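Speaker notes: Vutila wrist and hand kit, service briefing for partner sites
Presenter: Pao-chu Tai, Equipment Services
Version of Sep 5, 2024
Running time: 30 minutes, questions included

Slide 1. Title

Welcome the attendees and thank the host site. State that the slides will be sent out afterward and that the price sheet is a separate document. Ask that questions on contract terms be held until the end. Technical questions may be taken at any point.

Slide 2. Purpose of the briefing

The department was asked in August to review the Vutila wrist and hand kit and to recommend whether partner sites should be able to order it under the shared equipment agreement. The review is complete. This briefing reports the findings, explains what the kit includes, and sets out the support that will come with it.

The recommendation is to offer the kit, with conditions. Say this early. Several of the people attending have to report back to their own directors and will want the answer before the detail.

Slide 3. What is being offered

The kit is sold by Kan as an add-on for arms that a site already owns. A standard order contains the wrist unit, the hand, a small camera for the wrist, a cable set, mounting hardware, and a license for the Trolen control software. The arm itself is not part of the order. Neither is the table, stand, or cart on which the arm is mounted.

Sites sometimes assume that the license covers every computer in the lab. It covers 2 computers per kit. Further seats are ordered from Kan directly and fall outside the shared agreement.

Pause here. At the earlier briefing this slide drew the most questions, chiefly on whether existing Trolen licenses can be carried over. They can, provided the maintenance plan on them is current.

Slide 4. How the review was carried out

Two kits were used. One was supplied by Kan for the purpose and the other was bought through the ordinary ordering process, so that the department could see what a partner site would receive. The kits were the same in all respects that matter to this review. The purchased kit arrived with an older printed manual, and Kan has since replaced it.

The review ran for six weeks. Staff completed 400 logged sessions covering installation, removal, routine handling tasks, and cable inspection. Sessions were run by staff who had worked with arms before and by staff who had not. Both groups used the printed manual and received no coaching from Kan.
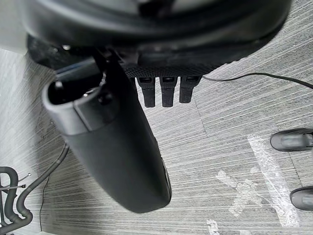

Installation took less time than the manual states. Staff with prior experience needed one working session to mount the wrist, connect the hand, and complete the first calibration. Staff without it needed two. The longest step in both groups was the routing of the cables, and the review team asks that sites plan for this when they schedule the work.

The mounting bolts must be tightened in the order shown in the manual. Do not read the order aloud. Refer attendees to the table in the appendix and move on.

Slide 5. Findings: handling

The hand performed well on boxes, bottles, and folded cloth. Results on thin flat items were mixed. Cards and single sheets of paper were often pushed along the surface before they could be lifted, and a number of attempts had to be stopped by the operator. Kan has said that a different fingertip is planned. The department has not tested it and takes no position on it.

Repeated use did not change the results in any way the team could measure. The fingers were inspected at the end of each week and none had to be replaced.

If asked about food handling: it was not part of the review and the kit should not be ordered for that use.

Slide 6. Findings: the wrist camera

The camera gives a close view of the hand and of whatever lies just past it. Operators found this helpful in the last part of a reach, when a fixed camera across the room is of little use. The hand takes up a good share of the view. New operators should be given time to get used to this before they are assigned a task that depends on it.

Slide 7. Findings: cables and floor space

Spend longer on this slide than its length suggests. Most of the service calls the department receives, for any make of arm, begin with a cable.

Each site should set aside a marked work area before the kit is delivered. Floor tape is acceptable for this purpose and should be checked weekly, as loose ends catch on wheels and footwear. Cables that cross a walkway need a cover. Cables that run along the arm need enough slack for the full turn of the wrist, and the person doing the installation should move the wrist by hand through its whole range, with the power off, before closing the clips.

Closed shoes are required for anyone inside the work area. This is existing policy at every partner site and the kit does not change it.

Slide 8. Software

Trolen was stable during the review. The team recorded 6 unplanned stops that were traced to the software, all of them during the first two weeks. An update was then installed and no others were recorded. Sites that order now will receive the updated release.

The calibration screen is clear and the on-screen steps match the current manual. The session log is less satisfactory. It can be exported only one session at a time, and sites with reporting duties will find this slow. The department has raised the matter with Kan and has asked for a written reply. None has been received to date.

Slide 9. Comparison with the Gelier unit

Some sites already own the Gelier unit and have asked whether they should replace it. The department does not advise replacement where the Gelier unit is in working order. Its hand is simpler and its range of tasks is narrower, but spare parts remain available and support under the present agreement continues without change.

Sites that are buying for the first time, or that need a camera at the wrist, should consider the Vutila kit first. The Gelier unit was not tested alongside it in this review. The remarks on this slide draw on service records and on the published manuals, and attendees should be told so plainly.

Slide 10. Conditions of the recommendation

Read these in full.

Each site must name one person responsible for the kit. That person must complete the half-day installation course before the kit is powered on. The course is held at the department and there is no charge for the first attendee from each site.

The kit may be mounted only on an arm that appears on the approved list. Requests for additions to the list are made in writing and should include the arm's load rating.

The emergency stop supplied with the arm must remain in place and within reach of the operator. The stop button in Trolen does not replace it.

Slide 11. Support and returns

Routine support is provided by the department by telephone and e-mail during working hours. Faulty parts are returned to Kan in the original packaging, and sites should keep the packaging for the length of the warranty. A kit may be returned within 30 days of delivery if it has not been altered. Drilled or cut mounting plates count as an alteration.

Slide 12. Ordering

Order forms are available from the department on request. The form asks for the make and model of the arm, the name of the responsible person, and a sketch of the work area with its measurements. Forms sent without the sketch are returned.

Questions

Likely topics: left-hand mounting (supported, same parts), use on a mobile base (not reviewed), loan of a kit before purchase (under discussion with Kan, make no commitment), and the delivery schedule (refer to the price sheet).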